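Casement Windows: Cleaning, Airing and Small Repairs

A fixed pane with an opening sash beside it is a common window in apartments, and most of the work is in the opening half. The notes are in the order we do them in May, after the heating is off. 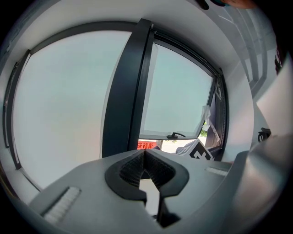 A reader wrote in to ask why we keep telling people to wash the hinges and arms before the glass, when every other guide starts with the glass. Loose grit from the hardware ends up on a clean pane, and then you do the job twice. She also said her sash drops a little when it is opened wide, and that she has to lift it by the handle to get it shut. See the section on sagging.

Frame and sill first

Vacuum the sill and the bottom of the frame with a narrow nozzle. A dry paintbrush gets into the corners. Wipe white sills with warm water and a drop of dish soap, then with plain water. Soap left behind dries sticky and holds dust.

Dark frames show streaks more than dirt. Use a cloth that is damp only, and dry it right away with a second one. Don't use scouring powder or the green side of a sponge on a painted or coated frame. The scratches stay gray.

Look for the small drain slots at the bottom of the outer frame. Clear them with a cotton swab or a plastic straw. Pour in half a cup of water and watch that it runs out.

Glass

Pick an overcast day. In direct sun the water dries before you reach the bottom of the pane. A bucket of cool water with a teaspoon of dish soap does as well as any spray we have bought. Work from the top down with a squeegee and wipe the blade after every pass.

If a double pane looks milky and washing both sides does nothing, the haze may be between the sheets. That means a failed seal. No cleaner will reach it, and the glass unit has to be replaced. In most cases the frame can stay.

Never lean out to reach the outside of a fixed pane. Use a pole from indoors if it will reach safely, or leave it to a window cleaner.

Stay arms and handles

The arm that holds a sash open needs attention twice a year. Wipe off the old grease with a rag, open and close the sash a few times, and wipe again. Put one drop of light oil on each pivot. We use Clavex, but sewing machine oil is fine. If your arm has a friction slider, keep oil off the track — the sash will swing in the wind if the slider can't grip.

A loose handle usually needs nothing more than a screwdriver. On some the screws are under a cap that turns or lifts off. If the handle still wobbles after tightening, measure the distance between the screw centers before you order another. Morard and Balogun handles look alike in the catalog and do not fit the same holes.

Sagging

Check the hinge screws. If one turns without biting, replace it with a slightly longer screw of the same thickness, provided there is solid material behind it. A bent arm should be changed and not straightened. Have someone hold the sash while you work, and on an upper floor leave this job to a fitter.

Airing

Open the window wide for 7 minutes, morning and evening, in cold weather. In mild weather it can stay ajar as long as you like. Keep pots and picture frames off the sill near an open sash.

Seals

Wash rubber seals with soapy water, dry them and rub in a little silicone care stick. The Traltis one lasted us almost 13 months. Shut a strip of paper in the sash and pull. Where it slides out easily, the seal is flat and should be replaced.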